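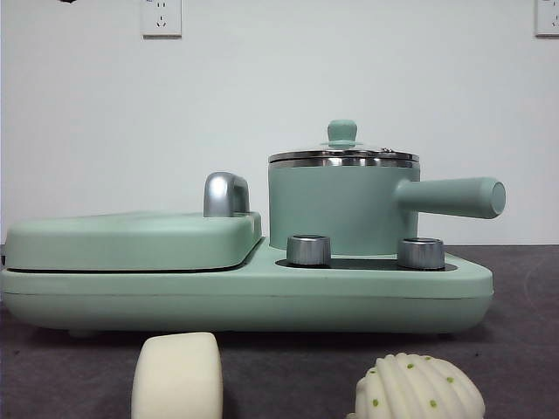
**Can visitors run the Gilmartin themselves during a demonstration?** Visitors can take the hand controls in the second half of the session, once the Cidwood operator has completed the standard routine and released the arm to guided mode.

# Gilmartin tabletop manipulation station

Manufactured by Cidwood. Demonstrated at the Dumness showroom, ground floor, Wednesday afternoons and by appointment.

The Gilmartin is a single-arm station for small handling work on a table. It consists of the arm, a two-finger gripper, a wrist camera, a fixed workspace camera and the Flava control software. It is sold to laboratories, training departments and product test groups. It is not rated for use in a production line and carries no washdown protection.

## Demonstration setup

The station at Dumness is set up with household-scale objects. The main one is a mint-green breakfast appliance with a lidded griddle section and a small saucepan on a heating plate. The appliance stays unplugged throughout. Two food-shaped props, one like a thick slice of bread and one shell-shaped with ridges, are used as loose handling pieces.

An object of this type was selected because it presents several different grasps on one body: a chrome loop handle on the griddle lid, a small knob on the pot lid, a long round pot handle and a pair of ridged metal control knobs. The polished parts are also a fair test of the cameras. Bright metal returns strong highlights under showroom lighting, and a prospective buyer should see how the Flava preview handles them before comparing specifications.

## Standard routine

A full session lasts about 37 minutes. The operator works through the following:

1. Homing and gripper check, with the fingers closed and then opened to full travel.
2. Free approach to the appliance from several directions, with no contact.
3. Contact tasks on the griddle lid and the pot lid.
4. Pick and place with the loose pieces.
5. Guided mode, open to visitors.

Step 2 receives the most questions. During the approach the wrist camera loses the overall layout and shows only the near surface, the fingertips and whichever part of the object lies ahead. Flava displays the wrist view and the workspace view side by side, and the operator normally steers by the workspace view until the fingers are a hand's width away. After that the wrist view takes over.

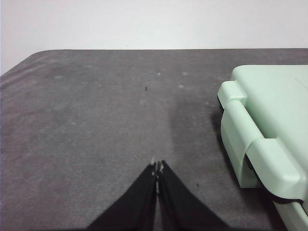

The changeover is manual in the current release. A key on the controller swaps the large and small panes, and the arm holds position while the key is down. Some visitors have asked for an automatic swap based on distance. Flava has no such function at present, and the operators at Dumness prefer the key.

Gripper speed is limited in guided mode. The limit is set in the station configuration and cannot be raised from the hand controls. Contact force is limited separately – the arm stops and backs off along its last path if the threshold is passed. The stop is reported in the Flava log with the joint positions at the time.

## Specifications

| Item | Value |
|---|---|
| Rated payload at wrist | 2 kg |
| Gripper type | Parallel, two fingers, dark finish |
| Finger pad length | 37 mm |
| Cameras | Wrist, fixed workspace |
| Software | Flava, license included |
| Mounting | Table clamp or bolt-down plate |
| Emergency stop | Wired, on the operator side |

Payload is stated with the standard gripper fitted. Fingers with softer pads can be ordered and are exchanged with a hex key. Recalibrate the wrist camera after any finger change.

## Attending a session

Sessions begin at 2 p.m. Groups larger than the viewing area allows are split, and the second group waits in the front office. Loose sleeves and lanyards must be secured before entering the marked zone.

Visitors may bring an object for step 4. It should be dry, free of sharp edges and within the rated payload. Glass items are accepted at the operator's discretion. Objects with a battery must be switched off.

Photography is permitted. Recordings from the station cameras can be supplied on request at the end of the session, in the format Flava writes natively – conversion is left to the visitor.

## Ordering

The Gilmartin is quoted per station, including clamp mount, both cameras, cabling and the Flava license. The bolt-down plate and the soft finger set are separate lines. On-site installation is available from Cidwood and includes camera calibration and one operator training session. Stations that have served as showroom units at Dumness are offered at reduced price when they are replaced, usually in July.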